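Milodero Bin Kit: the clutter set and grasp planner from our bin picking study
By Brahim Radwan

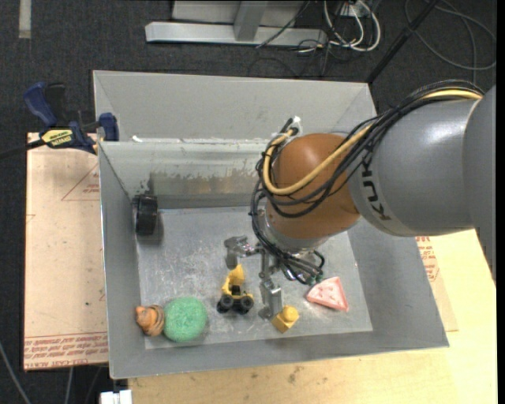 We started selling the Milodero kit because people kept writing to ask for it. The paper had been out for a little while, and every other message in my inbox wanted to know where to get the same objects and the same planner, and whether the numbers would hold up on an arm that wasn't ours. So we boxed it all up, and I'm very glad we did — the letters we get now are much more fun to answer!

The method itself is easy to tell. Most grasp planners look at a pile, score every grasp they can think of and go for the best one. Ours, which we call Skomen, does that too, but it also asks what the pick will do to everything left behind. A wheel leaning on a wall is a fine target until lifting it sends a ball rolling into the corner, where the fingers can hardly reach. Skomen gives up a little on the first pick to keep the later ones easy, and over a whole bin that adds up nicely.

We trained it on 3,000 recorded grasp attempts and tested it on 289 full bins that it had never met. It emptied 80 percent of them without a person stepping in. Most of the failures were small things pressed flat against a sloped wall, and I won't pretend we have solved those (we are working on it, and I have opinions about fingertip shape that I will spare you for now).

What comes in the box

8 soft and hard test objects, chosen to be awkward in different ways
Printed placement cards, so two labs can start from the same pile
The Skomen planner with trained weights
The full log of our test bins, failures included
A setup guide, revised in July after some very patient readers found our mistakes

What you need to supply

An arm with a two-finger gripper, a depth camera and a bin with a flat floor. Please clamp the bin down. A bin that creeps along the table between picks will spoil your calibration slowly enough that you may blame the planner for a good long while, as I did.

Choosing a version

The Lý version is for teaching and for smaller arms, and it runs the planner at a slower, gentler pace. The Gavov version adds the training code and the raw grasp recordings, so you can retrain with your own objects. Both use the same test set, and you can move up from Lý to Gavov later by paying the difference.

Orders placed now ship from Sep 5, 2025. If you run the benchmark, do send us your log, even a messy one. We add outside results to the comparison table with your name and your gripper listed beside them.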